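Ticket: Pose jumps after marker loss, Fuvetti tracking node
Component: perception / marker_pose
Status: Closed - fixed in branch, merge pending
Priority: High
Site: Jerkstead lab

Summary
Gripper pose from the Zikis pipeline jumps by several centimeters when the table marker comes back into view after a short dropout. The jump shows up in the recorded trajectory and fails the smoothness check on replay. Episodes without a dropout are clean.

Steps to reproduce
Start the recorder with the default fisheye profile. Move the hand-held gripper over the table until the marker block leaves the view or is covered by a hand. Bring it back. Watch the pose topic.

Expected
Pose continues from the inertial estimate and blends into the marker estimate.

Observed
Pose holds, then steps to a new value in a single update. The orientation sometimes flips as well, with the marker normal pointing into the table. The flip corrects itself a few updates later, which puts two steps in the log.

Log excerpt
[marker_pose] WARN lost id 7, holding last pose
[marker_pose] INFO reacquired id 7, gap 400 ms
[fusion] INFO reset state from marker
[check] ERROR translation step over limit
[check] ERROR normal sign changed

Comment 1
Ruled out the camera driver. Image timestamps are monotonic and no images are missing during the gap. Also swapped the USB cable and moved the recorder to the other port. No change.

Comment 2
Checked the intrinsics. Reprojection error is fine near the image center and gets worse toward the rim, as expected with this lens. Recalibrated anyway with the board held close to the edges. The step got smaller but did not go away. Keeping the new calibration file.

Comment 3
The line "reset state from marker" looks wrong. On reacquisition the fusion node should treat the marker as a measurement. Instead it calls the same routine used at startup and overwrites the whole state, including velocity. That explains the step in translation. It does not explain the flip.

The flip is the usual two-solution problem with a small planar marker seen at a shallow angle. The solver returns both candidates with nearly equal error and the node takes the first one. With the marker large in view this does no harm. With the block tilted, partly out of the sharp area, or close to someone's arm, the ranking of the two changes from one image to the next.

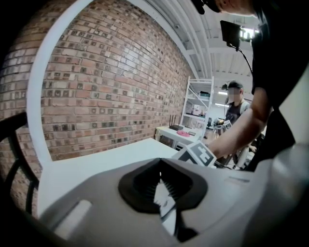 Added a debug topic that publishes both candidates with their errors. During a bad stretch the error ratio stays close to one, and the selected index toggles. Outside those stretches the first candidate wins clearly. The second candidate also agrees with the inertial estimate in every flipped update, so there is enough information to pick correctly.

Comment 4
Second finding while looking at the debug topic. The detector accepts any id in the dictionary. If another block is visible farther back, it gets its own track and can be passed to fusion as long as its id is in the map file. The map still had an old entry for id 2, left from the Mai bring-up. Removed the entry and added an allow list to the session config. This was not the cause of the original report, but it would have caused a very similar one.

Comment 5
Patch is up. Changes:

- Reacquisition no longer calls the startup routine. The marker enters as a normal measurement with inflated covariance, which decays over 200 ms.
- Candidate selection compares both solutions against the predicted orientation. If neither is within the gate, the update is dropped and logged.
- Ids not on the allow list are dropped before pose estimation.
- Startup still uses the full reset, and now needs the error ratio to clear a threshold first.

Known side effect: startup can take longer if the marker is seen at a shallow angle. The node prints "waiting for unambiguous marker" until it gets a better view. Point the gripper more squarely at the block and it will continue.

Comment 6
Replayed the failing bags against the patch. Translation steps are gone and the sign check passes. One bag still fails, but there the marker is hidden long enough for the inertial estimate to drift out of the gate, and the updates are dropped as designed. Opened a separate ticket for gate widening on long gaps - it needs a proper drift model and should not hold this one up.

Comment 7
Reviewed. Please rename the parameter "use_second" to "candidate_policy" before merging, and put the default in the config file so it is not hidden in the constructor. Bags recorded before the patch can be reprocessed from raw images. Do not reprocess from the pose topic, as the held values are already baked in.

Resolution
Parameter renamed, default moved to config. Closing.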